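How to Fold Padded Winter Pants and Jackets on the Bed

Padded clothes don't fold like jeans. The filling holds air and the shell is slippery, so a neat stack slides apart by morning. I put ours away in March and use the same steps every time.

What you need: a made bed, a dry cloth, and one storage bag per two pieces. I use the medium Ikilent bag, 19 inches wide.

1. Clear the bed. Roll the comforter and push it to one side. Pull the bedspread smooth.

2. Empty every pocket, including side pockets with a flap. Wipe the shell with the dry cloth and check for damp spots. Damp pieces go back on the rack overnight.

3. Close all zippers and snaps. An open zipper catches the lining of whatever lies next to it.

4. Lay the pants flat with the front up and the legs a little apart. Press from the waistband toward the hems with your forearm to push the air out. Go slowly over the stitched seams.

5. Put one leg on top of the other, then fold in thirds from the hems up.

6. For a jacket, lay the sleeves across the front, fold both sides in, and fold the bottom up to the collar. Press again. It will look lumpy, and that is fine.

7. Fold knit pants last and lay them on top, where the weight won't crease them.

Leave the bag half open for an hour before you close it. Don't use vacuum bags for down. Polyester filling can take it for one season.
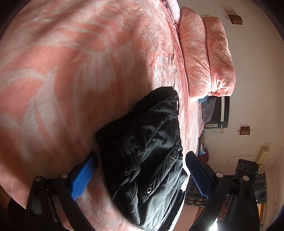
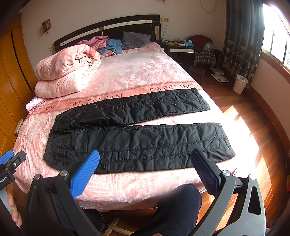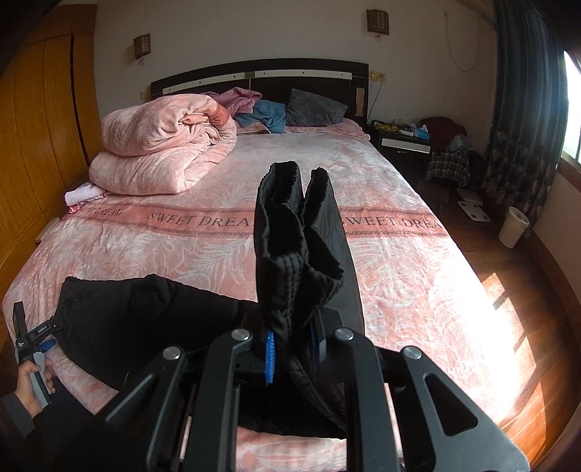

Posted by Mellel

If you have a Movis closet with the narrow shelf, turn the bag so the short side faces out. Bags on the top shelf should be the light ones.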